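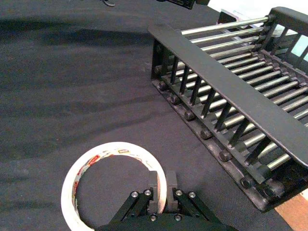 Handout 4: Setting up the bench arms in a shared workshop
Notes by Grażyna Kwiatkowski, August 12, 2020

These notes follow on from the July session on wiring. By now both arms should power up and home without errors.

Work surface
Cover the area in front of the arms with dark, matte cloth and pull it flat. Folds matter more than you would think, as a finger that catches one will drag everything on the bench with it. Elínborg Damgaard tapes hers down at the corners.

Practice objects
Use ordinary household things. A roll of tape is a good first object: it doesn't roll away when laid flat, and it can be gripped by the rim or by opening the fingers inside the hole. A dish rack is harder. It is long, the bars are narrow, and a fingertip can slip between them and jam.

Speed
Keep the speed limit at 200 in the Flindamero config file until you have done 13 clean picks in a row. If a finger jams, stop the arm and back it out by hand — do not try to drive it free.

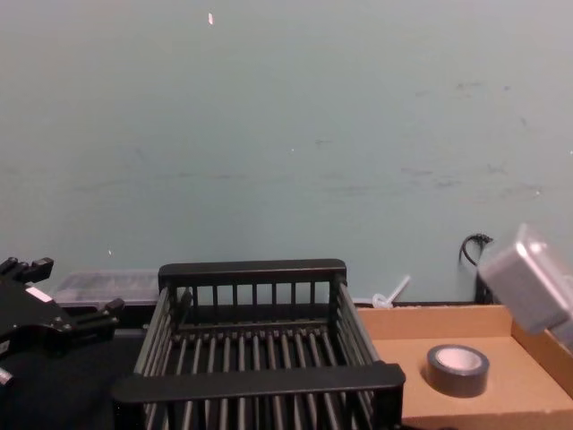

Placing is a separate exercise from picking. Start with a low-sided box and put the tape roll down flat on the bottom. Come in from above, clear the side of the box before lowering, and open the fingers only after the arm has stopped moving. Then try it with the other arm.

Check the cables before each run. They need enough slack for the full reach but should stay behind the work area.

For next time: repeat the tape exercise with both arms and bring your log. Spare screws are in the Ornar drawer.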